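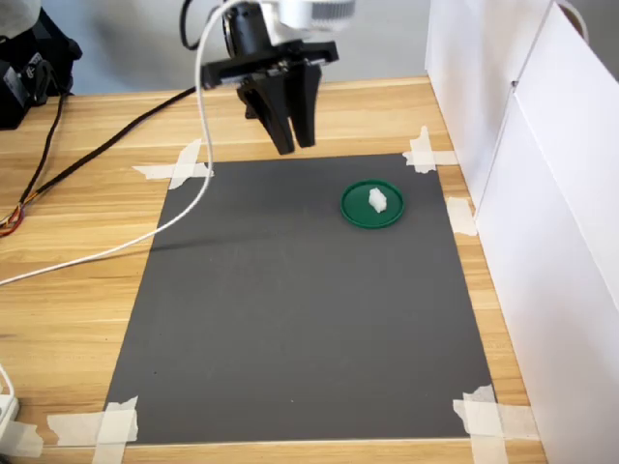
¿Hace falta inscribirse para la jornada de puertas abiertas del laboratorio de Brestumero?
Para venir por libre basta con presentarse en la entrada; los grupos de más de 10 personas tienen que escribir antes a la lista.

Asunto: Re: [gadero-lista] Jornada de puertas abiertas, ¿qué se va a ver?

El mes pasado alguien escribió:
> Hola a todos. Vi el aviso de la jornada en Brestumero. ¿Habrá brazos
> funcionando o solo carteles y charla? Iría con alumnos de taller y son
> 80 kilómetros de ida, así que me gustaría saberlo antes de liarlos.
> ¿Se puede preguntar a los que programan?

¡Hola! Hay brazos funcionando, y muchas ganas de enseñarlos. El ejercicio de la mesa principal es coger un bloquecito blanco y dejarlo en una tapa verde. Contado así parece poca cosa, ya lo sé, pero cuando ves bajar la pinza y te pones a pensar en todo lo que hay que ajustar (la altura, la apertura de los dedos, el ángulo de la muñeca) se te pasa la tarde volando. A mí me sigue enganchando después de meses.

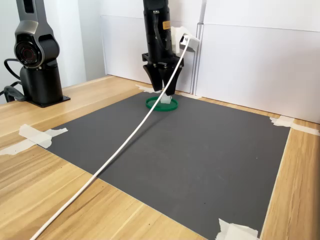

Encargada de demostraciones, grupo Cenudon
(escribo también en nombre de los de Dalsgaard, que ponen el café)

Sobre los alumnos: tráelos, por favor. Hacemos pases de media hora para un máximo de 26 personas, y al final de cada uno dejamos un buen rato de preguntas. Las de los chavales suelen ser las mejores, el año pasado una sobre los dedos de la pinza nos tuvo discutiendo hasta la cena.

Si alguno quiere ver código, enseñaremos el registro de las pruebas de Gadero, que ya pasa de 2000 intentos, fallos incluidos. Los fallos los comento yo encantada, hay algunos preciosos.

El primer pase empieza a las 10. Dime cuántos sois y os reservo uno entero. ¡Un saludo a toda la lista!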